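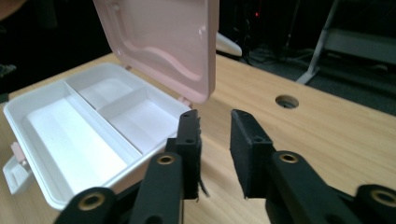 Home | Interiors | Food | Garden | Features

A place for the plasters

By Bontu Yimer

Most households own a medicine box, even if it is only an old biscuit tin on top of the fridge. Mine was a tin for 6 years. It held cough sweets, a thermometer with a flat battery and three part-used rolls of tape, and whenever someone cut a finger the whole lot went out on the worktop.

In June I moved everything into a white plastic box with a pale pink hinged lid, a folding handle and three compartments. Before any of it went in, I sorted the lot on the kitchen table. There were 86 separate items, counting each loose plaster as one, and 23 were out of date. Those in need of proper disposal went to the pharmacy in Billdale, which takes old tablets over the counter until half past five.

The long compartment now has the bandages, tape and scissors, laid end to end. Plasters live in one of the smaller sections. The other is for tweezers, antiseptic wipes and the thermometer, with its new battery. Tablets are kept elsewhere, in a locked cupboard – a box with a handle is too easy for a child to carry off.

I had tried a deeper box first, from a shop in Brukulley. It had a lift-out tray, and the tray had to come out every time anyone wanted a bandage. Within a month it was sitting beside the box and collecting hair clips. Fixed dividers are less flexible, but they stay where they are.

Boxes of this sort also do well for sewing things or shoe polish. My sister in Flokanmont keeps her embroidery threads in one, with the hoops standing on a shelf next to it.

I check ours twice a year, when the clocks change. It takes ten minutes, and the list of what to replace goes inside the lid with a bit of tape.

Related features
Small kitchens of Alarcón
What to keep under the sink
Mending basket basics
A tidy hall in one afternoon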